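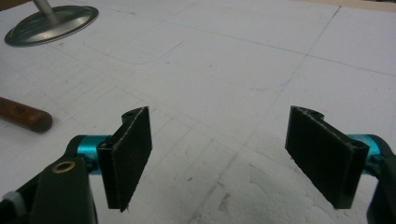
Laying Out the Big Board: Project Report
Elspeth Drummond
2022-08-11

For my project I wanted to make a flat layout board for a tabletop town, big enough that two people could work on it from opposite sides without bumping elbows. The town is called Dinwood (I've been drawing maps of it since middle school, so this was my excuse!) and the board is where all the streets and lots get planned before any little buildings go down.

My partner was Beathag Galbraith, who is much better at measuring than I am. I did most of the sketching and she did most of the fixing.

Getting started

We picked a white sheet for the surface and did everything in pencil first. I used a soft pencil for the first try, and it smeared all over my sleeve and the board, so we switched to a harder one and kept the lines really faint. They're a pain to see under the classroom lights, but they rub out clean and I'd make the same choice again.

The grid

We started on the left and worked across. By lunch I was bored of tiny squares, so the left half has far more lines than the rest of it. Beathag wanted to go back and even it up. I said the left side is downtown and downtown should be crowded, and I won that one. Some of the blocks are squares and some are rectangles, depending on what I wanted to put there. Our plan had 387 lots in it, and I'm a little sorry I ever wrote that number down.

The long diagonal is Eder Road. It took us two tries to get it straight, and the trick was having one person lean on the ruler while the other one drew. The rounded rectangle is going to be Ballon Park, with a pond in it if I can figure out how to do water.

There's a blue line near the middle too, and that one is pen. Pen does not come off! We decided it's the Nandus, a very skinny river, and I've moved a bridge to go with it.

What I'd change

I would draw the roads before the grid. We did it backwards, and every time a road moved we had to erase a bunch of squares and draw them again. I'd also make a cardboard template for the rounded corners, which I did freehand, and which Beathag has opinions about.

Next up is inking the streets, then marking which lots get houses. I'd like the town standing by December. Beathag is already cutting paper roofs, and she wants the first row to go along Eder Road.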